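Workshop notebook > Travel guides

Mar 12, 2018

Borance city guide, second pass. Read the Brellovham chapter again with Kayode Oyelaran's notes beside it. The walking route from the harbor to the upper town is too long as written. He timed it at 131 minutes with the stop at the market, and we say two hours flat. Change the text and move the lunch break to before the stairs.

Ferry to Amano: the old fare is still in the draft. Sihan Qiu has 198 one way from the ticket window, 30 extra for a bicycle. No return discount until April. Hotel list is fine except the Bivau, now closed on the ground floor for repairs. Keep it in, add a line.
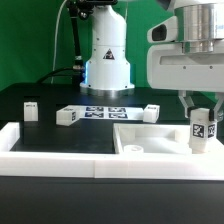
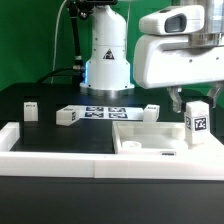
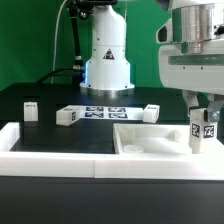
White arm base, green backdrop, same in all three.

Map scale was wrong on the old town sheet. Scale bar said 500 m but it was drawn from the regional map, so the cathedral came out next door to the bus station. Redrew it and printed one copy on the plain paper. Street names legible except the lanes behind the fish market, need one size larger or a separate inset. Leaning toward the inset.

The opening paragraph still compares the town to three other ports. Cut two of them. Sihan wants to keep the bit on the fog signal, I don't mind.

To do: call the Amano ferry office about Sunday sailings, ask Kayode which side of the stairs has the handrail, send the map sheet out again.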